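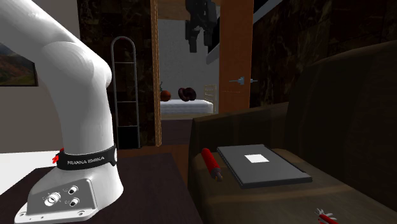 Pindum's pretend room, with a robot arm, a sofa and a laptop.

How does a robot arm know where to go? I write the software for one called Pindum, so let me tell you!

Every bit of this room was made by a computer, even the screwdriver on the sofa. We call it a simulation — a bit like a video game, only the player is my program.

First, the program has to work out what it's looking at. Is that a laptop or a cushion? Next comes planning. Your arm bends at the shoulder, elbow and wrist, but Pindum has 7 joints, and the planner picks an angle for each one so nothing gets bumped.

Last July I typed one minus sign wrong and the arm tried to go through the table. Oops! I fixed it and ran it again — 168 times.

Try it yourself: shut your eyes and touch your nose. What did your brain have to plan?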